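# Setting Up and Keeping a Shared Office Desk

Staff at the Ntuli building who do not have an assigned office use the shared desks on the second floor. This page explains how to reserve a desk, set it up for a day of work, and leave it ready for the next person. It applies to employees, contractors, and visiting staff from Flaltow.

Questions about reservations go to Nandi Moodley in Workplace Services. Questions about chairs, screens, and other equipment go to Ruan Shabalala.

## Before you arrive

Desks are reserved through Naltorix, the building's booking page. Sign in with your staff account, choose the second floor, and select a desk from the plan. Desks shown in gray are taken. Desks with a small letter "Q" are in the quiet section, where telephone calls are not permitted.

1. Select the day and the start time.
2. Enter your extension or mobile number.
3. Choose **Confirm** and wait for the message with your desk number.

A reservation may be made up to 5 working days in advance. If you have not checked in by 10:00 a.m., the desk is released and may be taken by someone else. Staff who know they will be late should change the start time in Naltorix before the original one has passed.

If the page does not load, call extension 2496. The line is answered during office hours, and a desk can be reserved for you by telephone.

## Adjusting the chair

Begin with the chair and leave the screen until last. Changing the seat height alters the position of everything else, and the work will otherwise have to be done twice.

Sit well back so that your lower back meets the support. Raise or lower the seat with the lever on the right side until your feet rest flat on the floor and your knees are level with your hips or slightly below them. If your feet do not reach the floor once your arms are at the correct height, take a footrest from the cabinet beside the printers.

The backrest on the Dastetti chairs has its own lock. Pull the rear lever out to release it, lean back to the position you prefer, and push the lever in. The tension knob beneath the seat is stiff on several of these chairs. Please do not force it; report the chair number to Mr. Shabalala and use another chair in the meantime.

Armrests should allow your shoulders to hang naturally. If they strike the edge of the desk and keep you from sitting close enough, lower them fully.

## Arranging the work surface

Place the keyboard directly in front of you, with enough room between it and the edge of the desk to rest your wrists when you are not typing. The mouse belongs beside it at the same level. Items used many times in an hour, such as a notebook or telephone, should be within reach of a bent arm. Papers and reference books may go farther back.

Drinks are permitted at all shared desks, provided the container has a lid or cap that closes. Keep them to the side opposite your mouse hand and away from the power outlets. Open cups should remain in the kitchen or the lounge. Hot food is not permitted at the desks at any time of day. 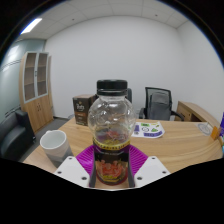 Cables should run behind the screen and down through the opening at the back of the desk. Do not run a cable across the aisle, even for a short time. Longer charging cables may be borrowed from the reception counter and must be returned by the end of the day.

## Positioning the screen

The top of the screen should be at eye level or a little lower. Staff who wear bifocal or progressive lenses generally find a lower position more comfortable. Sit back in the chair and extend one arm; your fingertips should come close to the surface of the screen.

The screen arms turn through 180 degrees so that two people can view the same document. Hold the screen by its lower corners when turning it, and do not pull on the cable. Return it to face the chair afterward.

Where daylight falls on the screen, adjust the nearest blind before increasing the brightness. Please speak to your neighbors first, as each blind covers 2 desks.

## During the day

Stand and move at regular intervals. A short walk to the printers or the kitchen is enough. Calls longer than a few minutes should be taken in one of the telephone rooms, which are not reserved in advance.

If you will be away from the desk for more than an hour, lock your computer and take any confidential papers with you. A desk left for a long meeting remains yours until the end of the reservation.

## Leaving the desk

Allow a few minutes at the end of the day for the following:

- Remove all personal belongings, including bottles, food wrappers, and notes.
- Wipe the surface, keyboard, and mouse with the cloths provided at the end of each row.
- Unplug your own chargers and leave the desk cable in its clip.
- Push the chair fully under the desk.
- Check out in Naltorix.

Items left overnight are taken to reception and labeled with the desk number. They are kept until the end of the month. Food is thrown away the same evening.

## Requesting changes

Staff who need a particular chair, a height-adjustable desk, or a fixed location for medical reasons should write to Ms. Moodley. Such requests are handled privately, and a supervisor's approval is not required. The next review of the floor plan takes place in September, and suggestions for it may be left at reception or sent by internal mail.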